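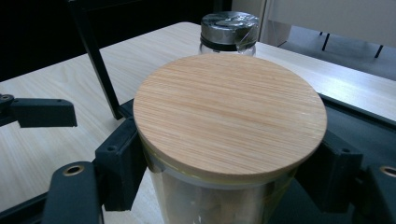 Dry storage in glass: closures, seals and shelf routine
Speaker notes, Thursday session, second slot after coffee
Speaker: Huguette Brunet

Slide 1. Title

Introduce myself. Storeroom lead at the Putedville community kitchen. Thank Līga Kļaviņa for the seal test data, which comes up on slides 6 and 7.
Ask who in the room stores dry goods in glass at home and who does it at work. Wait for hands. If it is mostly home users, cut slide 8 short.

Slide 2. Scope

Dry goods only: flour, oats, rice, pasta, nuts, dried beans, sugar. No canning, no ferments, no oil. Say this twice. Last time half the questions were on pickles.
The talk covers jars with a push-in wooden or bamboo lid and a silicone ring. Screw tops and clamp tops are mentioned for comparison on slide 5 only.

Slide 3. How the closure works

The lid has two parts that matter: the disc and the plug below it. The disc gives the hand something to grip and keeps dust off the rim. The plug carries the ring. All of the sealing is done by the ring against the inside wall of the neck.
The disc does not seal anything. People press harder on it when a jar feels loose, and the pressure goes into the rim of the glass. If the ring does not hold with a light push, look at the ring.
Where the disc is wider than the jar, do not lift the jar by the overhang. Hold the glass.

Slide 4. Bamboo as a lid material

Bamboo moves less than most softwoods as humidity changes, but it does move. A lid that fits in October can be tight in a damp summer. Movement is mostly across the grain, so a lid that has taken up water goes slightly oval before it goes visibly out of flat.
Check: set the lid upside down on a flat counter and press the edge at four points. If it rocks, set it aside.
Finish: most of ours came with a thin oil finish. It wears off in the middle first, where the palm sits. Re-oil with food-grade mineral oil, thin coat, wipe off after an hour, leave overnight before it goes back on food.
Do not oil the groove. Oil under the ring makes it creep.
(Pause. This is the point where people write things down.)

Slide 5. Comparison of closures

Screw top: good seal, slow to open, threads collect flour.
Clamp top: best seal of the group, wire needs adjusting, hard on small hands.
Push-in with ring: fast, fair seal, depends on ring condition and a clean neck.
For anything opened several times a day the push-in type wins on time. For anything opened once a month, use the clamp.

Slide 6. The humidity test

Līga ran this in the back storeroom, not in a lab. Present it that way.
Setup: jars of rolled oats, same batch, same fill height. A small hygrometer card in each jar. Room held at 86 percent relative humidity with a humidifier, door shut between readings.
One set had new rings, one set had rings in daily use for 2 years, one set had no ring at all.
Result: new rings and no rings were far apart, as expected. The used rings split into two groups. Those washed by hand tracked close to new. Those washed in the machine tracked closer to no ring.
She did not test different detergents. If asked, say so.

Slide 7. Ring care

Take the ring off the plug to wash it. Residue sits in the groove and cannot be reached with the ring in place.
Warm water, dish soap, fingers. No scouring pad.
Dry the ring and the plug separately. A ring put back wet holds water against the bamboo, and that is where the black spotting starts.
A yellow tint on an old ring is usually cosmetic. Replace when it feels tacky, when it has flat spots, or when it drops off the plug by itself.
Spare rings: we order the Shearer pack. The Sandberg rings fit too but are slightly thicker and need a firmer push.

Slide 8. Inventory and labels

The Putedville storeroom log has 1609 entries for dry goods. Of those, 425 are write-offs, and the most common reason entered is "date unknown." Stale or infested stock comes after that.
Label on the glass, never on the lid. Lids get swapped at the sink.
Three lines: contents, fill date, batch code from the bag. We print from Budoter, but masking tape and a marker do the same job.
Never top up a jar. Empty it, wipe it, dry it, refill it.

Slide 9. Filling

Leave a finger of space below the plug. Overfilled jars push grain up between the ring and the neck, and one grain of rice is enough to break the seal.
Wipe the inside of the neck with a dry cloth before closing. For flour, tap the jar on a folded towel and wipe again.
Press the lid down with the flat of the hand, centered. To open, lift straight up with a slight turn. Levering on one side stretches the ring and over time pulls the plug off the disc – we have lost more lids to this than to water.

Slide 10. Shelf placement

Away from the stove and the dishwasher vent. Nuts and whole-grain flour on the lowest, coolest shelf or in a closed cabinet. Tall jars at the back, one row deep where possible.

Slide 11. Questions

Likely ones:
Can the lid go in the dishwasher? No.
Can the jar? Yes, if the maker says so. Let it dry fully, mouth down then mouth up.
Does it keep moths out? A ring in good condition will keep them from getting in. It does nothing for eggs already in the flour. Freeze the bag first.

Handouts are on the table by the door. The ring size chart is on the back.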